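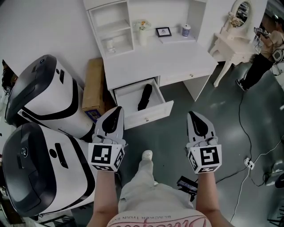
What has to come off a desk with a hutch before the drawers are adjusted?

Everything on the desktop and on the hutch shelves, and then whatever is in the drawers themselves. The back of the desktop can be left until last if the desk is not going to be moved.

That is the short form. The longer form follows, since Sulastri's message raised several points and I would like to deal with them in order.

From: Phong Lý
To: Tedby furniture list
Date: 5/15/18
Subject: Re: White desk, left drawer and things on top

Sulastri Nasution wrote:

> The left drawer on the white desk runs freely for the first part of its
> travel and then drags. The right one is fine. I have rubbed the runners
> with a candle, which helped for a day. Iason thinks the hutch is too heavy
> for the top and is pressing down on the rail above the drawer.
>
> Second matter. The small things along the back keep getting knocked when
> somebody leans over to reach the shelves. I mean the flower vase, the little
> black frame and the cup. Should they go up into the hutch, or is that adding
> to the load? I would prefer to keep the frame where it can be seen from the
> door.
>
> Third, is it acceptable to leave the vanity next to the desk, or does the
> mirror need more clearance?
>
> Sulastri

Load on the top

I do not think Iason is right, although the check is simple. Take the hutch off with a second person and run the drawer again. If the drag is still there, the hutch has nothing to do with it. The hutch on the Tedby desk is held by 4 screws from behind. Do not slide it forward with the screws in, as the holes will open out and they are difficult to fill neatly on a white finish.

A vase, a frame and a cup weigh very little compared with the hutch. Put them wherever is convenient.

The drawer

A drawer that drags partway is usually out of square, or has something caught behind it. Long objects laid at an angle are the common cause of the second fault. They shift when the drawer is closed and ride up against the rail. Lay them parallel to the front, or use a divider.

If the drawer is empty and still drags:

Pull it out fully and measure both diagonals. They should agree to within 2 mm.

If they do not, loosen the back panel, press the drawer square and refix it.

Clean the candle wax off the runners before testing again. It collects dust and the drag comes back worse. I use Plarkier paste on a dry cloth, very thinly.

Swap the left and right drawers as a test. If the fault moves with the drawer, the drawer is at fault. If it stays on the left, look at the runner.

Check that the knob screw is not projecting on the inside. I have seen one catch the corner of a notebook and give exactly this symptom.
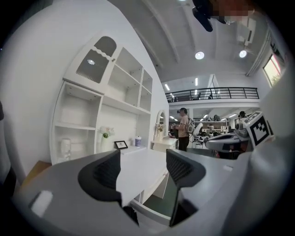 Things along the back

The frame can stay out. I would set it beside the flowers and keep the working part of the desktop in front of both. Anything with a lid can stand further along, clear of the side from which people reach for the shelves. A tall vase on the reaching side is the first thing to go over.

Avoid standing a vase directly on the painted surface. Water creeps under the base and leaves a ring, and the ring is not removable once it has yellowed. A disc of felt will mark as well if it gets damp. Cork is better.

The upper shelves are the wrong place for anything used daily. Sang Mạc keeps only spare stationery on hers and reports no trouble.

The vanity

It can stay next to the desk. Leave 200 mm between the two so that the mirror can be lifted off without turning it over the desktop. If the mirror has a carved or shaped edge, carry it by the sides and keep hold of it below the middle. The ornaments in front of it should come away first, including any flowers.

Still open

I do not have the part reference for the left runner. Quang Phí ordered one from Hidasis in June last year and may still have the paperwork. Quang, could you post the reference to the list if you find it? The replacement I was sent was for the Tô version of the desk and the screw holes did not line up.

Sulastri, please report the diagonals when you have them, and say whether the drawer was empty when it dragged.

Phong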